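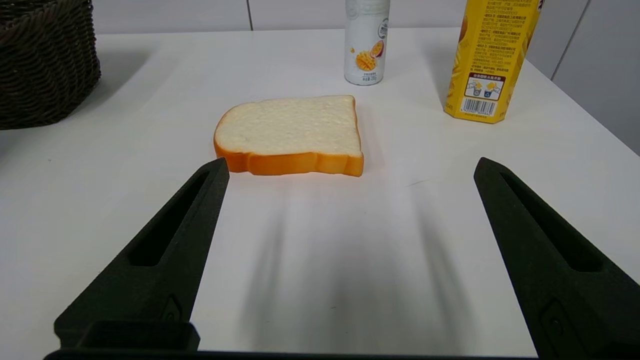
Forkness bread price list, README

Loaf prices copied off shop shelves, one row per loaf per visit. 1,892 rows, 15 shops, one town (Masilela) plus the two shops out on the Sorik road. Started in May, still going when people have time.

What's in the folder

prices.csv - the main file
shops.csv - shop code, street, opening hours if we got them
notes.txt - everything that didn't fit in a column. Read it before you email me

Columns in prices.csv

row_id - just a number, gaps are fine, deleted rows don't get reused
shop - code, matches shops.csv
visit - day and month, no year
loaf - white, brown, seeded, rye, roll, other
sliced - y / n / blank. Blank means the person forgot to write it down
weight_g - from the label. If there is no label it's blank, we did not weigh anything
price - shelf price in cents, not what the till charged
special - y if there was a sale tag
who - initials of whoever wrote it down

Missing stuff

318 rows have no weight. Nearly all from the small bakeries, they sell by the loaf and don't label. Don't fill these in with the average, a bakery loaf is a different thing and you will get a silly price per gram. I did this in the first version and the seeded numbers were way off. Fixed now.

Shop 9 closed for repairs partway through, so it just stops. Shop 12 moved across the street and kept its code.

Specials: two-for-one deals are entered as the single loaf price with special = y. Yes this loses information. See notes.txt, Thabiso typed most of the actual deals in there.

Rolls are per pack, NOT per roll. Pack size is not in the file. Should have been. Leave rolls out if you want to compare anything.

How it was collected

Paper sheet and a pencil, walk in, write it down, walk out. Sheets typed up the same evening, mostly. Thabiso Shezi did the town shops, I did the Sorik road and all of the typing after 4th June. A second person checked 3 shops by going back the next morning. Differences were all typing mistakes on my side, now corected.

No names of staff or customers anywhere. If a shop owner wants out, tell me the code and I'll pull the rows.

Cleaning

Prices over 100 times the usual for that loaf were a missing decimal point. Divided and moved on. Duplicate rows dropped when shop, visit, loaf, weight and price all matched. "Wholewheat", "whole wheat" and "WW" all went to brown. Raisin bread is in other, so is anything with cheese on it.

Not good for

Saying what bread costs anywhere else. Restaurant prices. Anything about taste or quality, we didn't record it and mostly didn't buy any.

To do

- pack size for rolls, going forward at least
- split other into something usefull
- the Rarent shop is still missing its hours
- put a year in the visit column before this gets embarassing

Use it for whatever you like, say where you got it. Questions or wrong prices to Sibusiso Moodley, put the row_id in the message please.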